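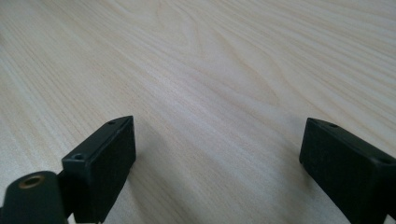 Can you freeze cooked lentils without them turning to mush? You can, as long as you stop cooking them while they still have a little bite and get them good and cold before they go in the bag.

I've had that question from so many of you since the soup issue that I figured I'd just give over my whole spot to it this month. I cook a big pot of green or brown lentils most weekends (the red ones fall apart, so I keep those for dal and don't bother freezing them plain) and I start tasting at the 12 minute mark. Some bags are done by 20, some take closer to half an hour. Old lentils take forever! If yours have been in the back of the cupboard since before you moved in, give them more time and more water and don't blame the recipe.

Once they're just tender I drain them and spread them out on a rimmed baking sheet so the steam can get away. Then into the fridge for an hour, then into freezer bags, one and a half cups to a bag, pressed flat. Flat bags stack like file folders and you can snap off a chunk when you only want a handful for a salad. I write the month on each one. There's a July bag in there right now that I keep meaning to use up.

Niall Skinner wrote in to ask about salt. I salt the water at the start, a good teaspoon for a pound of lentils, and I've never had tough skins from it. What does slow them down is anything sour, so tomatoes, lemon and vinegar all go in at the end.

Now for what I've been doing with them! My lunch lately is a warm bowl with a cup of lentils, a roasted sweet potato, a big fistful of arugula and a dressing I learned from Kenna Drummond. You whisk two tablespoons of tahini with the juice of half a lemon, a small grated garlic clove, a pinch of cumin and enough cold water to make it pourable. It will seize up and look awful when the lemon goes in - keep whisking and add the water a spoonful at a time. It keeps five days in a jar, and I've been known to eat it on toast.

For dinner I stretch ground turkey with them, half and half, in tacos or stuffed peppers. My kids had eaten it 6 times before one of them asked what the little round things were. Add an extra spoon of chili powder, as the lentils soak up a lot of flavor, and let the pan get properly dry so you have some crispy bits.

They'll keep three months in the freezer and still taste fresh. After that they're fine for soup - straight in from frozen, no thawing.

Next month I'm doing chickpeas, including the great peeling debate, so send me your thoughts on that. Rory Pringle, I already know yours.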